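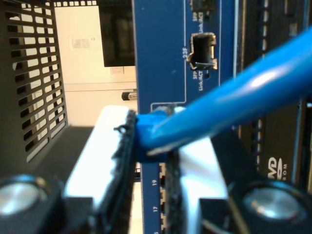
Re: [랙자동화] 케이블 삽입 중 그리퍼가 힘 제한을 무시하는 문제

메일링 리스트 여러분께,

어제 올라온 질문에 답합니다. 저희도 Madell 그리퍼와 Kumari 제어기 조합에서 같은 고장을 겪었습니다. 원문은 필요한 부분만 남겼습니다.

> 스위치 포트에 이더넷 케이블을 꽂는 작업을 반복시키고 있습니다.
> 힘 제한을 20 N으로 걸어 두었는데 삽입 도중 팔이 멈추지 않고
> 계속 밀고 들어갔습니다. 커넥터 걸쇠가 부러졌고 포트 안쪽 핀도
> 휘었습니다. 로그에는 오류가 없고 상태는 끝까지 "정상"입니다.
> 제어기를 재시작하면 한동안 괜찮다가 다시 나타납니다.
> 힘 센서 불량으로 보고 교체를 신청해야 할까요?

센서 교체는 미루시기 바랍니다. 저희는 센서를 바꾸고도 증상이 그대로였습니다. 원인은 제어기가 힘 값을 받는 쪽에 있었습니다. 센서 통신이 끊기면 Kumari 제어기는 마지막으로 받은 값을 계속 씁니다. 그 값이 제한보다 낮으면 팔은 접촉이 없다고 보고 전진합니다. 오류 코드가 남지 않는 것도 이 때문입니다.

로그에서 힘 값과 수신 시각을 나란히 뽑아 보십시오. 저희 경우 삽입 2,000회 가운데 79회에서 같은 값이 길게 반복되었고, 파손은 모두 그 구간에서 나왔습니다. 재시작 후 괜찮아 보이는 것은 통신이 다시 맺어져서 그런 것으로 추정합니다. 확인은 못 했습니다.

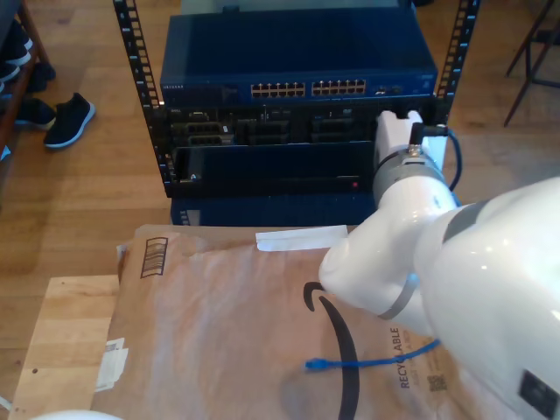 사진: 랙 앞 작업 위치. 장비 전면에 그리퍼가 닿아 있고 파란 케이블이 랙 오른쪽으로 늘어져 있음.

저희가 바꾼 내용입니다.

1. 힘 값의 수신 시각을 검사해서 20 ms 넘게 갱신이 없으면 정지시킵니다. 감속이 아니라 보호 정지로 넣었습니다.
2. 삽입 방향 이동 거리에 별도 상한을 두었습니다. 힘 값과 무관하게 동작합니다.
3. 센서선을 팔 전원선에서 떼어 따로 고정했습니다. 손목을 크게 돌릴 때 끊김이 잦았습니다.
4. 보호 정지 뒤에는 자동 재시도를 막고 사람이 커넥터를 확인한 다음 수동으로 해제합니다.

적용 후 1,000회를 다시 돌렸습니다. 통신 끊김은 여전히 나오지만 모두 정지로 끝났고 포트 파손은 없었습니다. 끊김 자체는 해결되지 않았습니다. 커넥터 접촉 문제인지 Prodico 변환 모듈 문제인지 아직 가리지 못했습니다.

안전 관련해서 한 가지 덧붙입니다. 이 상태에서는 힘 제한이 사람에 대한 보호 기능도 하지 못합니다. 수정 전까지는 팔이 움직이는 동안 랙과 그리퍼 사이에 손을 넣지 마십시오. 저희는 케이블 교체도 비상정지를 누른 상태에서만 합니다.

원 질문하신 분께 두 가지 여쭙니다. 제어기 펌웨어 버전이 어떻게 되는지요. 그리고 Gough 쪽 안전 릴레이를 함께 쓰시는지요. 릴레이를 쓰신다면 1번의 정지 신호를 그쪽에 직접 물리는 편이 낫습니다. 수신 시각 검사 스크립트는 요청하시면 리스트에 올리겠습니다.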